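Tusthorpe Office Furniture Reuse Program Opens to Small Nonprofits

TUSTHORPE -- Good desks, chairs and cabinets are getting a second life in Tusthorpe! Kivora, the local reuse network, is opening its office furniture program to small nonprofits this July, and we couldn't be happier to share the news.

The program began as a two-month trial at the Nollel warehouse. In that time 261 pieces went to new homes, from filing drawers to a conference table that needed four people and a lot of patience to get up the stairs. Now there is room for up to 100 more groups to sign up.

Any nonprofit with fewer than 80 members can apply. Furniture is free, and delivery within Tusthorpe is included. Lepik, our repair partner, checks hinges, locks and drawer slides before anything leaves the building -- and they love a tricky one.

Pickup hours are Sunday from 10 a.m. Bring your measurements, and bring a friend to help carry!

Low storage cabinets with doors have been the most requested item so far.
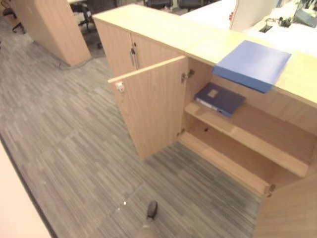 About Kivora
Kivora collects used office furniture in and near Tusthorpe and passes it on to groups that can use it.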